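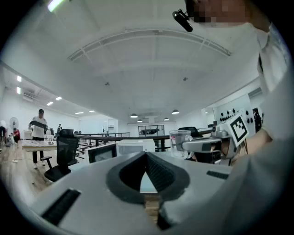
A clear plastic cup held upright during a table session in the Uvberg hall.

Uvberg hall reopens for table service trials after lighting refit
May 15, 2026

The ground-floor hall at Uvberg is back in use for practice sessions in table setting and clearing, following a refit of the ceiling lighting that began in December. Bookings for the wood-topped tables opened this week through the centre's front desk.

The hall is used by catering and hospitality trainees to rehearse routine work with cups, plates and trays before they move to a live dining room. Sessions were held in the smaller Jallia annex while the ceiling was being worked on. The annex seats fewer trainees and has no direct access to the wash-up area, so most of the clearing exercises were deferred.

The new layout combines a curved linear fitting, set across the white ceiling, with recessed rectangular lights. The former arrangement of suspended tubes was removed entirely. According to the centre's project summary, the older tubes produced strong reflections on glazed crockery and clear plastic, which made it difficult to judge fill levels from a standing position. Fitting and wiring were carried out by Saragih, the contractor responsible for the kitchen ventilation upgrade at the same site.

Average illuminance at table height was specified at 500 lux in the original brief and retained in the final design. The switching has been divided into zones. Each zone can be dimmed independently from a panel beside the main door, and the curved fitting is on its own circuit. Colour temperature is fixed.

The present program covers 20 exercises. The first group deals with single-item handling: picking up a cup without touching the rim, placing it upright at a marked position, and returning it to the tray. Clear plastic cups are used at this stage. Glassware is introduced in the second group, together with stacked saucers and folded serviettes. The last group consists of full clears, in which a laid table is stripped, wiped and reset in a fixed order.

A session runs for two hours, including changeover, and is limited to seven trainees per supervisor. The limit was set at 10 before the refit. It was lowered after a review of the annex sessions found that supervisors were spending too much time moving between tables and too little observing grip and placement.

The centre holds a working stock of 2000 reusable plastic cups for the program, stored in lidded tubs beneath the servery. Cups are washed after every session and withdrawn when the wall shows crazing or the base no longer sits flat. A stock check completed before the reopening led to 234 cups being withdrawn and sent for recycling. Replacement stock has been ordered from Ilov in the same size, so that existing trays and racks can be kept.

Some work remains outstanding. The acoustic treatment planned for the rear wall has been postponed until the winter break, as the panels supplied did not match the approved fire rating. Two of the tables have been taken out of use pending repair of the leg fixings — they will be returned to the floor once the joints have been reglued and load tested. The floor itself was not part of the project and has been cleaned and resealed only near the servery.

Access to the hall is from the car park side. The street entrance stays closed during sessions, except for deliveries and for trainees who require step-free entry, who should contact the front desk when booking. Aprons are provided. Enclosed footwear is compulsory, and long hair must be tied back before trainees enter the servery.

Bookings are taken in blocks of four sessions. Groups that lost time during the annex period have priority for the first two blocks and do not need to pay the booking fee again, provided the original receipt number is quoted. Cancellations made with less than two days' notice will be charged at the full rate. The Jallia annex returns to its previous use as a store and meeting room once the remaining racks have been moved across.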